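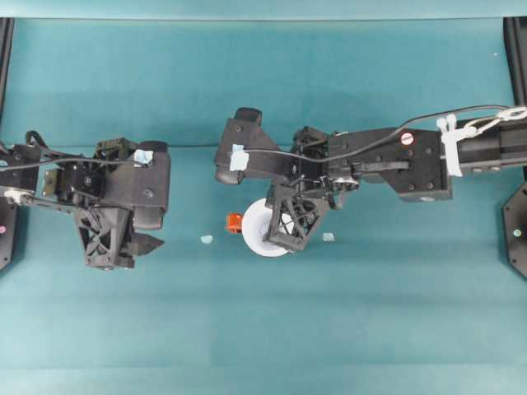

The two arms over the teal surface, right gripper down at the white disc, left one empty.

From: Shona Purves
To: Clamdale bimanual list
Subject: Re: Re: how many demos before the arms stop fighting?

Hi all,

Kgomotso asked this in March and I said I'd come back when I had numbers. I have numbers! Quoting the part I'm answering so you don't have to dig:

> Has anyone on the list compared training on one big pile of demonstrations
> against a small pile plus corrections? We have 1000 clean teleop episodes
> on the Wesberg setup and the policy still goes to pieces when an object
> sits a couple of centimeters outside the usual spots. My gut says that
> more clean data won't fix it, because our operators are too good and the
> policy never sees a bad approach. But I'd like to see somebody else's
> curve before I tell Alistair we need to change how we collect.
>
> Also, do you mask out the arm that isn't working, or train on both all
> the time?
>
> Kgomotso Maluleke

Your gut was right, at least on our table. We trained the same network two ways. The first got all 1000 clean episodes. The second got 283 clean ones, and then we let it run, and whenever it was heading for trouble Tineke took over with the leader arms and steered it back. Only the part from the takeover onward went into the training set. We did 3 rounds of that, retraining from scratch each time (fine-tuning was quicker but it kept forgetting the easy starts, more on that some other day).

Then 200 test trials for each policy, with the same start layouts for both, drawn up by Sandra, who hadn't seen any of the training data. The big clean set finished 118 of them. The small set with corrections finished 163. I was hoping for a tie with less operator time, so I was pretty thrilled, and I made Sandra go back over the scoring before I let myself believe it.

Where the difference comes from is the fun part. On layouts close to the middle of the table the two are nearly the same. Move things toward the sides and the clean policy still reaches with lots of confidence, lands a bit off, closes on nothing and carries on as if it had the object. The corrected one lands off too, almost as often! But it opens, backs up a little and tries again, and usually the second try is good. We never asked for a "retry" behavior anywhere in the loss. It came in with the takeovers, which are full of Tineke backing out of bad grasps.

Some things that mattered more than I expected:

Taking over early. In round one Tineke waited until the grasp had clearly failed, and those corrections helped much less. From round two on she stepped in as soon as she didn't like the approach.

Flat objects. Low pieces are still our worst case by a long way. The fingers come in at an angle and the last bit of the approach is mostly contact, so a small height error turns into a push. Both policies lose most of their failed trials here. If anybody has wrist force data on a task like this I would love to look at it.

Chunk length. We had to shorten the action chunks for the corrected policy. With long chunks it would start a retry and then get dragged back into the old plan for half a second. It looks very silly.

On your masking question: we train on both arms all the time. I tried masking the waiting arm, and it drifted into the working one's space on handovers. Kerr uses a masked setup and says it's fine for them, but their arms start much farther apart, so I wouldn't read a lot into my one attempt.

Now the caveats. One table, one operator giving corrections, one random seed per policy. Tineke is very good at this and I don't know how much of the gain is simply her. Alistair wants to repeat the correction rounds with two people who have never driven the arms before, and I think he's right that it's the next thing to do. The operator hours also aren't a clean comparison yet, as we logged time on the leaders but left out the time she spent watching and waiting to step in.

I'm happy to share the takeover logging script with anyone who wants it. It's short and ugly and assumes our naming, but the part that marks the switch from policy to human should move over easily. Kgomotso, if you can send me your start layouts from Wesberg I'll run both policies on them next week. And if the Flenetness people are reading, did you ever finish the chunk length sweep?

Shona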